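Ticket 796 - Right gripper pose drops out on wiping tasks
Project: Limeo household collection
Site: Bindov
Opened: December 2024
Status: Monitoring
Priority: Medium

Problem
Episodes from the toilet cleaning task are failing the pose check after upload. The right hand track jumps or goes missing for short stretches, mostly while the cloth is on the lid. Left hand track is fine. Of 269 episodes in the batch, 13 were rejected by the filter. Other tasks from the same kit pass.

Log
1. Checked time sync between the head camera and both grippers. No drift.
2. Re-ran calibration on the right gripper. Error within limits, dropouts still there on the next upload.
3. Swapped the marker cube for the spare from Ruawai. No change, so the print is not the cause.
4. Stepped through the rejected episodes by hand. Dropouts line up with the wrist turning in toward the body. Glare on the glossy lid may add to it - not confirmed.
5. Asked operators to keep the right wrist turned out and to slow down at the lower edge of the lid. Short test set passed. Task sheet updated.

Reference view for step 5, head camera:
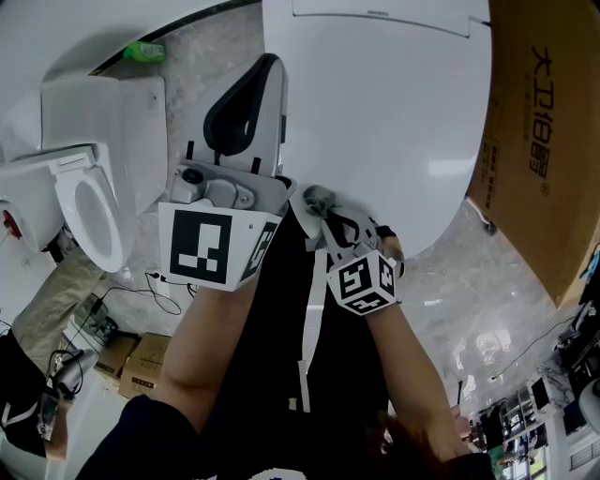
Lid wipe, cloth in right gripper, markers on both grippers in view.

Still to do
- Re-record the rejected episodes. Do not patch the tracks by hand, the training set should only have measured poses.
- Send the new task sheet to Morkport before they start their share of the 3,000 episodes.
- Leave ticket open until the next full batch has gone through the filter.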